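Zwei Wege, einem Arm das Schieben beizubringen

Nach dem letzten Beitrag zur Kalibrierung kam mehrfach die Frage, warum wir beim Vormachen von der Handführung auf Fernsteuerung umgestellt haben. Die kurze Antwort lautet: wegen der Kraftdaten. Die längere folgt hier, soweit ich sie nach zwei Durchgängen geben kann.

Zum Aufbau. Der Arm hängt über einer Ahornplatte auf dem blauen Lochrastertisch, als Werkzeug dient ein runder Stab. Kein Greifer, keine Finger. Der Arm kann die Klötze also nur schieben, und genau darum geht es bei der Aufgabe: einen genannten Klotz zu einem anderen bringen, ohne die übrigen unnötig zu verstellen. Das klingt nach wenig. Wer einmal versucht hat, einen Zylinder mit einem Stab geradeaus über Holz zu schieben, schätzt es anders ein.
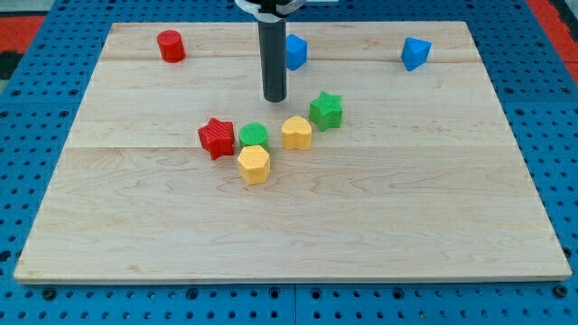 Stab über der Platte, rechts davor der grüne Stern.

Bei der Handführung fasst man den Arm am Handgelenk an und bewegt ihn im nachgiebigen Modus. Der Vorteil liegt in der Einarbeitungszeit. Manee Jitpraphai hat ihre ersten brauchbaren Vorführungen ohne jede Einweisung in die Software aufgenommen. Die Nachteile zeigen sich erst bei der Auswertung. Die Hand am Gelenk überlagert die Kontaktkraft am Stab, und was der Sensor aufzeichnet, ist die Summe aus beidem. Herausrechnen lässt sich das nur mit einem zweiten Sensor zwischen Griff und Flansch, den wir nicht haben. Dazu kommt, dass Unterarm und Schulter der führenden Person im Kamerabild stehen. Ein Modell, das auf solchen Bildern lernt, lernt den Unterarm mit.

Bei der Fernsteuerung sitzt die Person neben dem Tisch und gibt die Position der Stabspitze in der Ebene vor. Die Höhe bleibt während des Schiebens fest. Wir verwenden dafür Grelimow in der Fassung vom Februar, mit einer kleinen Änderung von Rajitha Wanigasekara an der Filterung. Die Totzeit zwischen Eingabe und Bewegung beträgt 90 ms. Das ist spürbar, aber man gewöhnt sich daran, sofern sie konstant bleibt. Schwankende Totzeit ist wesentlich schlimmer als lange. In der ersten Woche hatten wir beides, Ursache war ein Energiesparmodus am Steuerrechner.

Insgesamt liegen jetzt 600 Vorführungen vor, alle ferngesteuert. Die alten Handführungsdaten haben wir behalten, sie fließen aber nicht ins Training ein. Chathurika Kumarasinghe wollte sie zunächst mit geringerem Gewicht beimischen. Im Versuch wurden die Anfahrbewegungen dadurch glatter und die Schiebebewegungen schlechter, vor allem beim Richtungswechsel. Wir haben es dabei belassen.

Ein paar Punkte zur Praxis, die in unserer internen Anleitung bisher fehlen:

Die Vorführung beginnt mit dem Stab in der Luft, nicht am Klotz. Die Wahl des Anfahrpunkts gehört zur Aufgabe, und wenn man sie vor dem Start der Aufzeichnung erledigt, fehlt sie später.

Korrekturen bleiben drin. Rutscht ein Klotz seitlich weg, fährt man außen herum und setzt neu an. Rochelle Kapoor hat anfangs jeden solchen Durchgang verworfen und neu begonnen. Ihre Daten sahen sehr sauber aus und halfen der Strategie bei der ersten Abweichung überhaupt nicht.

Pausen dagegen werden geschnitten. Acht Sekunden Nachdenken über dem Brett ergeben acht Sekunden, in denen das Modell lernt, stillzustehen. Das Schneiden übernimmt ein Skript, die Schwelle wird von Hand geprüft.

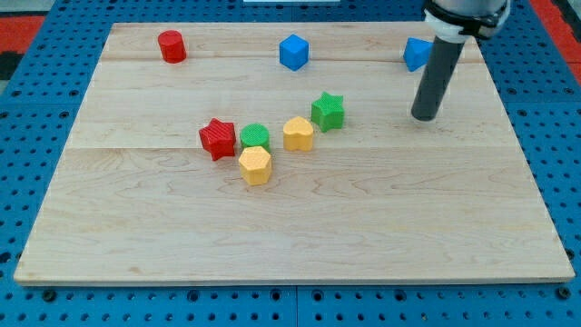

Die Anfahrt ist bei der Fernsteuerung der Teil, in dem sich die Bedienenden am stärksten unterscheiden. Wer neu ist, steuert den Stab auf dem kürzesten Weg zum Ziel und muss dann umgreifen, sobald die Schubrichtung nicht passt. Wer länger dabei ist, plant von der Endlage rückwärts. Steht der Stab wie hier rechts vom grünen Stern und soll dieser nach links zum gelben Herzen, ist die Seite schon richtig, und es bleibt die Frage, ob man eine Zacke trifft oder die Kerbe zwischen zwei Zacken. Die Kerbe führt besser — der Stab legt sich hinein, und der Stern dreht weniger weg. Beim Zylinder gibt es diese Hilfe nicht, dort muss man ständig nachregeln.

Parveen Rathnayake wertet derzeit aus, wie oft die Kerbe gewählt wird und ob die gelernte Strategie diese Vorliebe übernimmt. Nach dem bisherigen Stand tut sie es beim Stern und überträgt es nicht auf das Herz. Ob das an der Datenmenge liegt oder an der Bildauflösung, ist offen.

Als Nächstes steht der Vergleich mit einem Eingabegerät an, das die Kontaktkraft an die Hand zurückmeldet. Das Gerät ist bestellt, der Treiber für Grelimow noch nicht fertig. Die Schnittschwellen und die Filterparameter stelle ich zusammen mit dem nächsten Beitrag bereit.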